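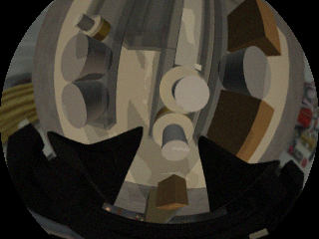

Stavo opened its Skasau workshop to visitors on September 12, 2021, and I spent most of my visit at the Plallum cell. It is a single arm with a two-finger gripper, and the crew tests each change in simulation before touching the real one.

The practice parts are plain: gray cylinders, ringed pieces and brown blocks. The view from the wrist is strongly curved, so the fingers always show at the bottom.

Upkeep is simple. The finger screws are checked every 50 hours and the finger pads are changed after 40 shifts. Wrist cables get a look at the same time. A spare gripper sits on a shelf by the door, already set up.

Tours ran 29 minutes. Parking is behind the building.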